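课程：包装材料与废弃物（第五讲讲义）
2026年8月3日修订。上一版第3节的密度表有一处单位写错，请以本版为准。

# 第五讲 软包装：材料、结构与分类

本讲只谈软包装，也就是袋、膜、收缩套一类。瓶、罐、托盘放在第六讲。读讲义之前请先看完第四讲关于聚合物结晶度的部分，后面讲透明度时会直接用到。

## 1. 什么算软包装

课程里采用的定义比较宽：在正常使用中，内容物取出后形状会明显改变的包装，都归入软包装。按这个定义，面包袋、快递气泡袋、零食袋、洗衣液补充装、瓶身上的收缩标签都算。酸奶杯不算，但杯口的封膜撕下来以后算。

边界上的例子：

- 带硬质吸嘴的自立袋。袋身是软包装，吸嘴是注塑件。称重时两部分分开记。
- 纸塑窗口袋。纸和透明窗口膜粘在一起，能撕开就分开记，撕不开记作复合。
- 泡沫网套（包水果用的那种）。统一归入软包装，材质多为发泡聚乙烯。

作业里遇到拿不准的，写清楚你归到哪一类以及怎么判断的，不扣分。不写判断依据的扣分。

## 2. 常见的四种单一材料

**聚乙烯（PE）。** 用量最大。低密度聚乙烯柔软，拉伸时先变白再断，多用于购物袋、保鲜袋、拉伸缠绕膜。高密度聚乙烯薄膜手感较脆，揉搓时声音响，超市卷袋大多是这一种。

**聚丙烯（PP）。** 双向拉伸后的聚丙烯膜（BOPP）透明、挺括、有光泽，常用于饼干和方便面的外袋。沿切口很容易撕开，没有切口时很难撕。未拉伸的流延聚丙烯（CPP）软一些，主要做热封层。

**聚对苯二甲酸乙二醇酯（PET）。** 薄膜强度高，耐热，印刷效果好，很少单独做袋子，常作为复合膜的外层。收缩标签里也有PET类材料。

**聚氯乙烯（PVC）。** 在食品软包装中比过去少见，仍会出现在部分收缩膜和保鲜膜里。它对其他塑料的再生影响很大，少量混入聚对苯二甲酸乙二醇酯料中，就会在加工温度下分解，释放氯化氢，使料发黄。

## 3. 密度与浮沉

| 材料 | 密度（g/cm³） | 在清水中 |
|---|---|---|
| PP | 0.90–0.91 | 浮 |
| LDPE | 0.91–0.93 | 浮 |
| HDPE | 0.94–0.97 | 浮 |
| PS | 1.04–1.06 | 沉 |
| PVC（硬质） | 1.30–1.45 | 沉 |
| PET | 1.33–1.40 | 沉 |

浮沉法只能把聚烯烃和其余几种分开，不能区分聚乙烯和聚丙烯。要区分这两者，常用的办法是红外光谱。

做浮沉实验时的常见错误有三处。

第一，膜片表面带气泡，沉的也会浮起来。水里加一滴洗洁精，把膜片完全按到水下，松手后再看。

第二，膜片剪得太大，折叠处夹着空气。剪成边长两厘米以内。

第三，印刷油墨和颜料会改变表观密度。含大量钛白粉的白色聚乙烯膜有可能下沉，不能因此判成别的材料。遇到白色不透明的样品，在记录表里注明。

## 4. 复合膜

零食袋需要同时满足印刷、阻隔、热封几项要求，一种材料通常做不到，于是把几层膜粘在一起。典型结构如下，左边为外层：

- BOPP / 镀铝PET / PE：膨化食品
- PET / 铝箔 / PE：咖啡、汤料
- PET / 尼龙 / PE：冷冻水产、真空包装
- BOPP / CPP：面包、糖果

前三种在机械回收中基本无法还原成单一材料。第四种两层同为聚丙烯，胶黏剂和油墨用量控制得好的话，可以进入聚丙烯流。这就是近年来常说的“单一材质化”设计，目的是把前三种改成接近第四种的结构，阻隔性能靠极薄的涂层来补。

镀铝和铝箔的区别考试会考。镀铝层的厚度是几十纳米，对着强光看能透过一点光；铝箔的厚度是几微米以上，除针孔外不透光。揉成团再松手，含铝箔的袋子基本保持团状，镀铝膜会慢慢弹开。这个办法适合初步判断，折痕很多的旧袋子不准。

## 5. 透明与着色

回收价格与颜色的关系往往大过与材质纯度的关系。透明或本色料可以再着成任何颜色，混色料只能往深色走，最后多半做成黑色或深灰色的产品，例如垃圾袋和管材。

分选时至少要把透明膜和有色膜分成两流。满版印刷的膜即使底材透明，也归入有色。局部印刷怎么算，各厂标准不同，本课程按印刷面积是否超过一半来划分。

透明膜不一定没有添加剂。爽滑剂、抗粘连剂、防雾剂肉眼都看不出来。生鲜托盘的盖膜多数含防雾剂，再生后在新膜里会影响印刷附着力。

为什么同一种聚乙烯有的清亮有的发雾，回到第四讲：晶区和非晶区折射率不同，球晶尺寸接近可见光波长时散射最强。吹膜时冷却快，球晶小，膜就清亮一些。

## 6. 课堂样本：Trendwood公寓的一次称量

六月份我们在Trendwood公寓取了一批居民丢弃的干垃圾样本，去除玻璃和金属之后称量。下表供大家做习题用。

| 项目 | 质量（g） |
|---|---|
| 样本总质量 | 2,574 |
| 其中软包装 | 584 |
| 软包装中的单一聚乙烯 | 221 |
| 软包装中的复合膜 | 182 |
| 软包装中的其余部分 | 待求 |

全部样品带回后先抖去残渣，晾干，再上天平。残渣没有单独称，这是这批数据的一个缺陷。油脂和酱料渗在折缝里，抖不掉，所以软包装一栏的数值偏高，偏高多少无法从现有记录推出来。

还要注意，这里用的是质量。软包装很轻，如果改用件数或体积，占比会大很多。读文献时先找单位，很多看起来互相矛盾的结论只是一个用质量、一个用件数。

## 7. 分选厂怎么处理膜

以Trernier分选线的流程为例，顺序大致是：破袋，滚筒筛，风选，近红外分选，人工复核，打包。

风选利用的是膜的面积大、重量轻。湿膜、结团的膜会跟着重物料一起落下，这是损失的主要来源。雨天收集来的物料分选率下降，原因就在这里。

近红外对膜有两个困难。一是膜在传送带上飘动，检测到的位置和喷吹时的位置对不上，所以膜类分选机要配稳流风罩。二是膜太薄，光穿过去以后带上了下层物料的信号，叠在一起的两片不同材料会读成混合谱。炭黑着色的膜反射信号太弱，常规近红外基本识别不了。

复合膜的读数取决于哪一面朝上。PET/PE结构，PET面朝上时往往被判为PET，翻过来可能被判为PE。有铝层时，光基本到不了铝层另一侧的材料。

人工复核一般设在打包前。复核员主要挑三样东西：含铝的袋子、PVC收缩膜、还装着内容物的袋子。最后一类对打包料的影响常被低估，一袋没倒空的酱料可以污染半包膜。

## 8. 收集端的问题

分选做得再好，进料太差也没有用。Najafi小区和Mikon小区采用了两种不同的投放办法，课上比较过，这里只记结论性的几条。

Najafi小区把软包装和瓶罐放在同一个桶里。居民省事，投放量大，但膜常常裹住瓶子，或者被塞进瓶子里，分选时两样都丢。

Mikon小区单设软包装投放口，口开得窄，只容得下袋子。投放量小，料干净，复合膜比例偏高，原因可能是居民把“袋子”理解为零食袋，购物袋留在家里继续用了。

两处都没有解决的问题是标识。包装上的三角形数字标志标的是树脂种类，不等于当地能收，很多居民把它当成回收许可。关于标识的讨论放在第九讲。

## 9. 习题

1. 求第6节表中软包装“其余部分”的质量，并分别计算单一聚乙烯、复合膜和其余部分占软包装的百分比，保留一位小数。
2. 计算软包装占样本总质量的百分比。假设全部软包装的质量中有一成是残留物，重新计算，注意分母也要改。
3. 一片白色不透明膜在清水中下沉，拉伸时明显变形发白。写出两种可能的材料判断，并设计一个不用光谱仪的后续检验。
4. 说明BOPP/CPP复合膜为什么可以进入聚丙烯流，而PET/PE不能进入聚乙烯流。
5. 收集家里三种不同的袋子，冲净晾干，按第2节和第4节的方法判断结构，附判断依据。不要做燃烧试验。

第5题交纸质版，样品剪成小片贴在纸上，每片旁边写编号。有尖角的硬件先剪掉。

## 10. 术语对照

- 软包装 flexible packaging
- 双向拉伸 biaxial orientation
- 热封层 sealant layer
- 镀铝膜 metallised film
- 浮沉分离 sink-float separation
- 风选 air classification

对讲义有意见的，直接写在共享文档末尾，Nazanin Najafi会在下一版里统一处理。

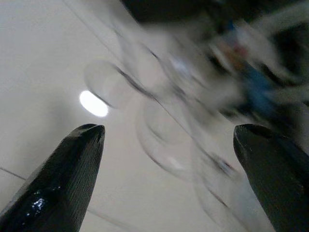 Mervyn Greenwood：第5节按印刷面积过半来划分透明和有色，我觉得偏松。深色油墨哪怕只占两成，造粒以后颜色也回不来。建议改成“深色印刷一律归有色，浅色印刷再看面积”，习题里也可以加一道这样的判断题。另外第3节的浮沉法最好补一句，复合膜要先单独挑出来，不然PET/PE结构浮还是沉要看两层的厚度比，学生很容易判错。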